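Apr 9, 2025

Second day in the kitchen with the pair of grippers, and I still don't believe the left and right ones agree with each other. Man-lok Wu says they do. He checked them in the office at Gilton before they went in the case, and he has a sheet that says so. The sheet was filled in on a desk. I would like to see one filled in next to a sink.

Did the opening check twice before touching a plate. Close fully, read the number, open fully, read the number, same again on the other hand. The right came back clean. The left was off at the closed end, only slightly, and the second time it was off by less, which I like even less than a steady error. Took the finger pads off, wiped the seats with a dry cloth, put them back on and nipped up the screws. After that it read properly. Man-lok says this proves it was dirt. It proves that I took the pads off and put them back.

Then plates. He wanted them moved one at a time and stood up on edge, with both hands in play, and I wanted to look at the tips every few minutes. We met somewhere in the middle.

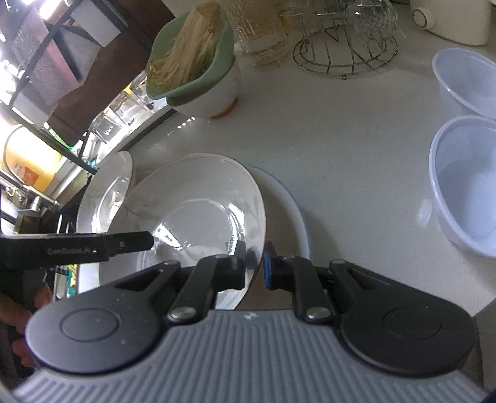 The Longo guide says to wipe the housings every 50 picks. I can't see who worked that out, or in what sort of room. Wet crockery and a ribbed cover are a poor match, and if I leave it till 50 I am pushing grime into the grooves with my thumb. I've gone to a wipe between every change of task, and a proper go with a soft brush at lunch. Man-lok thinks I'm fussing. He also thought the charging lead was fine in December.

Pivots next. No play that I could feel on the right one. On the left there is a faint tick when I close it slowly, and nothing at all when I close it fast. He can't hear it. I held it up to his ear and he said it was the fridge. I have written it in the log as "tick, left, slow close, disputed", so at least there is a line to point at later. I haven't oiled anything. Vuller sent us a little bottle of something with the last parts order and no label worth reading, and it can stay in the bag until they tell me what it does to rubber.

Bowls after lunch. Light plastic ones are worse than plates for showing up a bad pad, as they skid at the first excuse.

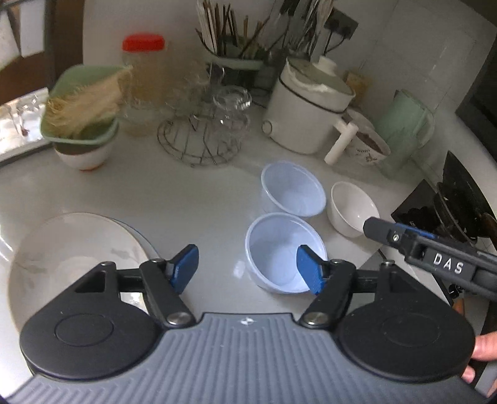 I set the squeeze down to 80 on both hands for that part. At 100 I don't trust the thin rims, and Man-lok admitted he'd only ever run it at 100 as that was where it was set when he opened the box. Nothing broke at 80. Nothing had broken at 100 either, as he was quick to say.

Repeated the opening check at the end. Right clean, left clean. I ought to be pleased. What bothers me is that Grollura wants a "stable over one week" line from us, and one clean evening after I've had the pads off is not a week -- it's a fresh start, and the count should go back to nought. Man-lok would rather count from yesterday. I said I'd sign for today onwards and he could sign for the rest himself.

Packed up with the pads off and in their own tin. 11 spares left. Must ask Vuller about the bottle, and try the slow close first thing, before he puts the kettle on.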